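Lista de comprobación previa a la sesión — celda de picking, equipo Nornico
Taller de robótica, asignatura de proyecto. Revisión de mayo. 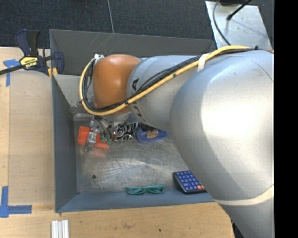 Se rellena antes de dar tensión al brazo y se repite si la celda ha quedado sin supervisión. Cada punto se marca como C (conforme), NC (no conforme) u O (conforme con observación). Un solo NC en los bloques 1 o 2 impide la sesión.

Bloque 1. Parada y zona de trabajo

1.1 Seta de emergencia de la consola: corta y rearma. C
1.2 Seta de emergencia de la mesa: corta y rearma. O
Comentario: rearma al segundo intento. Pedido el recambio a Prornier.
1.3 Velocidad limitada en modo manual. C
1.4 Volumen de trabajo cargado en el controlador, versión vigente. C
Comentario: el archivo anterior seguía en la consola con el mismo nombre. Borrado.
1.5 Ninguna persona dentro del alcance del brazo al pasar a automático. C

Bloque 2. Brazo y cableado

2.1 Paquete de cables sujeto a lo largo del brazo, sin tramos tensos en los extremos de recorrido. O
Comentario: el cable amarillo forma un bucle junto a la tapa naranja de la articulación. Comprobar a velocidad reducida que no roza el borde de la cubeta con la muñeca baja. Mantener el bucle — si se acorta, tira en el giro completo.
2.2 Bridas y cintas de sujeción sin cortes. C
2.3 Tornillos de la brida de muñeca al par indicado en la hoja de montaje. C
2.4 Cables de la pinza sin pellizcos entre eslabones. C
2.5 Puntas verdes de los dedos: fijas, sin desgarros. O
Comentario: cambiar el juego al llegar a 1,000 ciclos. El contador marca casi 500.

Bloque 3. Cubeta y fijación

3.1 Mordaza apretada en la esquina de la cubeta. C
Comentario: reapretar a mano, sin llave. La cubeta no debe ceder al empujarla desde el lado del brazo.
3.2 Cubeta alineada con las marcas de cinta azul del tablero. C
Comentario: las marcas en T y en L no se despegan aunque estorben. Si se levanta una, hay que repetir la calibración completa.
3.3 Fondo sin restos, rebabas ni líquido. O
Comentario: metal rayado y con manchas. Admisible para agarre. Los reflejos de la zona central dan falsos contornos al programa de visión Zedimico; bajar la ganancia antes de tocar el umbral.
3.4 Perfil metálico ranurado fuera del recorrido del brazo. O
Comentario: queda sobre la madera, delante de la cubeta. Retirarlo al armario al terminar.

Bloque 4. Objetos de prueba

4.1 Objetos del lote Mbeki, sin pilas sueltas ni aristas vivas. C
4.2 Gafas con las patillas plegadas. C
Comentario: abiertas se enganchan en los dedos. Las de montura verde azulada, pegadas a la pared, cuentan como caso difícil y no se recolocan durante la serie.
4.3 Teclado tipo calculadora con las teclas hacia arriba. C
4.4 Separación suficiente entre piezas para el primer agarre. NC
Comentario: la pieza negra con dibujo blanco y la azul están demasiado juntas para la tarea básica. Separarlas o declarar la serie como «desordenada» en el registro. El bloque 4 no impide la sesión, pero el intento no puntúa hasta corregirlo.

Bloque 5. Registro

5.1 Espacio libre en disco comprobado. C
5.2 Número de serie anotado en el cuaderno y en el archivo. O
Comentario: serie 141. En el cuaderno figuraba repetido el número anterior; corregido a bolígrafo.
5.3 Hoja de fallos accesible junto a la consola. C

Acciones pendientes

a) Sustituir la seta de la mesa. Responsable: grupo de hardware.
b) Verificar el bucle del cable en las cuatro esquinas de la cubeta, velocidad reducida, 2 pasadas por esquina.
c) Añadir al punto 3.3 un valor de ganancia de referencia. Ahora cada grupo usa el suyo y los resultados no son comparables.
d) Corregir 4.4 y volver a marcar antes de puntuar.

Resultado: apto para sesión en manual. Automático solo después de cerrar la acción b.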